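Trorkitz opens its winter repair café in the old Hiltar building

For immediate release
Saturday, November 6, 2021

Hello from all of us at Trorkitz! I'm Nermin Çınar, I run the place, and I have been told that press releases should be short and serious. I will try to manage one of those.

The news is that our repair café is back, indoors, with heating. We open the doors next week on the ground floor of the old Hiltar building on Vodard Street, and we'll be there every week until spring. Bring a lamp that flickers, a coat with a dead zip, a toaster that only does one side, and sit down with someone who knows how to mend it. You pay what you can for the help and cost price for any parts.

If you came to us in the summer you'll remember the gazebo, and you'll probably remember the wind as well. We lost two table cloths and a very nice pattern for a child's dungarees. So when the Dönmez bakery moved across the road and left half of Hiltar standing empty, I was on the phone to the landlord before lunch. The rent is fair, the lights work, and there is a proper sink (I can't tell you how much I missed having a proper sink).

There will be 13 repair tables this time. Sewing and knitwear go by the windows for the daylight, small electricals along the back wall where the sockets are, and bikes in the yard under the lean-to. Please don't bring microwaves or anything that runs on gas - we can't touch them safely and I hate sending people home with something heavy. Everything else, ask. We once spent a whole afternoon on an accordion and I would do it again.

You can book a slot or just turn up. Booked slots are 34 minutes long, which people always laugh at. I worked it out on the back of an envelope from how long the summer repairs took, and it fits the evening perfectly, so 34 it stays. If yours needs longer we'll give you a ticket and you can come back the week after.

We're also starting a swap shelf for kitchen things. Cups, plates, pans, jugs, odd lids, all welcome as long as they're clean and not cracked. Take what you like and leave something when you can.

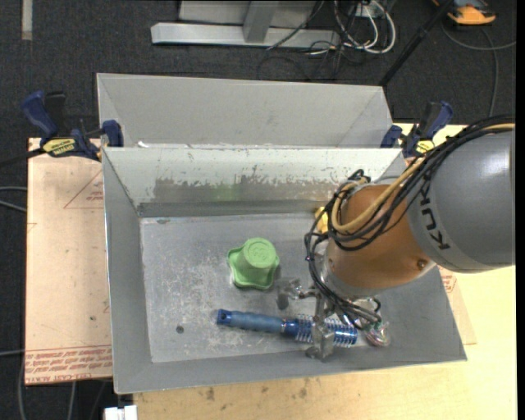
The shelf is free and you don't need to have anything repaired to use it. I'd especially love to see students in there, as the flats up by the station seem to come with one fork each!

On opening night the Dönmez family are sending over soup and flatbread, and we have room for around 55 people at a time, so if there's a queue please be patient and have a chat with whoever is next to you. Children are very welcome. There's a button table for the little ones and a take-apart table for the bigger ones, with old radios and clocks that are past saving.

We could still do with a few more menders, mostly for electricals and shoes. You don't have to be a professional, but you do have to be happy explaining what you're doing while you do it. Come and find me on the night, I'll be the one in the yellow apron.

Reporters and photographers can come in early while we set up. Please ask visitors before taking their picture. For interviews, ask for Nermin Çınar at the Trorkitz desk, ground floor, Hiltar building, Vodard Street.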